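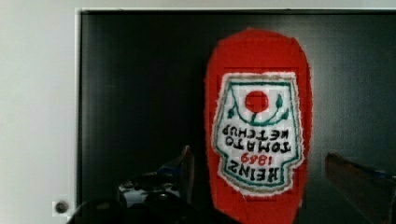
A red fabric ketchup bottle with a white embroidered label, seen upside down.

Stockdale revises labeling rules for soft toys and craft goods

Sellers of handmade textile goods at the Stockdale indoor market will have to attach a permanent fiber content label to each item starting in October, under revised stall terms issued by the market operator, Plellov.

The rule covers stuffed toys, play food, pincushions and ornaments. Labels must state the outer fabric, the filling and the name of the maker. Paper hang tags will no longer be accepted on their own - they may be used only alongside a sewn label.

Items intended for children under 3 must also carry an age statement and pass a seam pull check at the market office. Buttons, beads and other glued parts are not permitted in that group.

The terms apply to all 142 registered stalls. Existing stock may be sold without a sewn label for two months after the start date, provided the same information is displayed at the stall.

Plellov said a second notice will cover imported goods, including those supplied through the wholesaler Hasimska. Label templates are available at the market office until 3 p.m. on trading days.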